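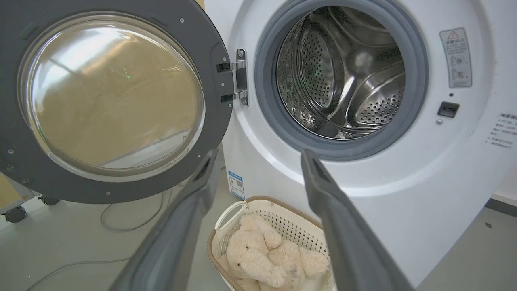 Wer in den Waschkeller geht, sollte ihn behalten dürfen

In unserem Haus soll der gemeinsame Waschkeller verschwinden. Die Hausverwaltung Nuvulis hat im August einen Brief an alle Parteien geschickt, zwölf Wohnungen, zwei Seiten. Die Maschinen kommen raus, der Raum wird in Abteile geteilt, und die Abteile werden vermietet. Wer waschen will, soll sich ein eigenes Gerät ins Bad stellen oder den Salon Kirka an der Hauptstraße benutzen.

Ich halte das für falsch, und zwar aus Gründen, die in dem Brief nicht vorkommen.

Zunächst das Geld. Eine ordentliche Maschine mit Anschluss, Lieferung und den nötigen Arbeiten am Abfluss kostet in unseren Altbaubädern rund 1.000 Euro. Für manche im Haus ist das eine unangenehme Ausgabe, für andere eine unmögliche. Einige Bäder sind außerdem so geschnitten, dass man die Tür nicht mehr aufbekäme. In meinem fehlen dafür ein paar Zentimeter neben der Wanne, ich habe es ausgemessen. Der Verweis auf den Waschsalon klingt vernünftig, wenn man jung ist und ein Auto hat. Mit nasser Bettwäsche in zwei Taschen sieht der Weg zurück anders aus, es geht bergauf.

Dann der Platz. Es wird so getan, als stünde im Keller eine Fläche herum, die nichts einbringt. Sie bringt tatsächlich keine Miete. Aber ein Raum, den zwölf Haushalte regelmäßig benutzen, ist gut ausgelastet, besser jedenfalls als ein Abteil, in dem Skier und ein kaputter Stuhl stehen. Dass sich das in keiner Abrechnung wiederfindet, liegt an der Abrechnung.

Am meisten stört mich ein Satz im letzten Absatz. Dort heißt es, gemeinschaftliche Einrichtungen führten "erfahrungsgemäß zu Konflikten". Das stimmt. Auch bei uns gab es Streit um den Plan an der Tür, um vergessene Socken und um das Flusensieb. Ich habe mich selbst schon über fremde Handtücher geärgert, die bis zum Abend auf der Leine hingen. Aber durch diesen Ärger kenne ich die Leute im Haus. Ich weiß, wer Nachtschicht hat und wer im dritten Stock gerade ein Kind bekommen hat. Im Treppenhaus grüßt man sich und geht weiter - im Keller wartet man manchmal fünf Minuten aufeinander und redet.

Man kann einwenden, dass ein Vermieter nicht für Gespräche zuständig ist. Einverstanden. Er ist aber für das Haus zuständig, und ein Haus, in dem man sich kennt, macht weniger Arbeit. Bei uns wird ein tropfendes Rohr am selben Tag gemeldet.

Mein Vorschlag ist einfach. Die Maschinen bleiben, der Preis pro Waschgang steigt auf das, was Strom, Wasser und Reparaturen kosten, und der hintere Teil des Kellers, in dem nur alte Fensterläden lehnen, wird meinetwegen vermietet. Ich habe das der Verwaltung so geschrieben. Eine Antwort steht noch aus.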